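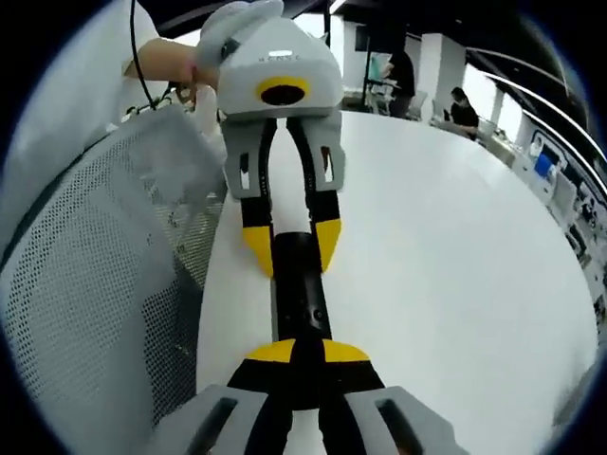 Zinia handheld gripper, reviewed after 39 hours of collection

By Nathalie Baert
29 Mar 2019

We bought four Zinia units in January to record manipulation examples for a policy that passes long parts from one gripper to another. They replaced a leader arm that kept everyone tied to one bench. This review covers the hardware and the recordings it gives. Training results will be written up separately.

Build

The shell is light gray with rounded edges, and the lens sits in a yellow ring on the front. The fingers are black with yellow tips. The tips wear faster than the rest of the unit. We replaced two pairs, both after work on metal stock. Swapping a pair takes a hex key and up to 4 minutes, and the finger opening has to be calibrated again afterward.

Handling

One operator per gripper works better than one operator with two. A typical take has both grippers on the same black rod, one pair of tips near each end, over a round white table. The lower jaws hold from one side while the upper unit is held tilted, jaws down. Duván Ticona ran most of these sessions and asked for a longer grip after the second day. I have smaller hands and had no complaint.

The trigger spring is stiff. Operators tend to close fully even on parts that need a light hold, and that habit ends up in the data.

Recording

The wide lens keeps the fingertips and a good part of the room in view. This helps tracking, which needs fixed features such as pillars and ceiling lights. It also means coworkers appear in many takes, so get consent before you start.

We logged 669 takes and kept those with unbroken tracking on both units. Most losses came from fast wrist turns close to a glossy tabletop. A matte cloth reduced them but changed how the rod slid, so we dropped it and slowed the turns instead.

Time sync between two units is the weak point. The Ivitz software lines up the streams at the start of a take and never checks again. On takes longer than 100 seconds the drift was large enough to spoil the handover moment - we now keep takes short.

Verdict

Good for two-person collection of short tasks. I would buy it again, with spare tips in the same order. Groups that need long takes should wait for a sync fix.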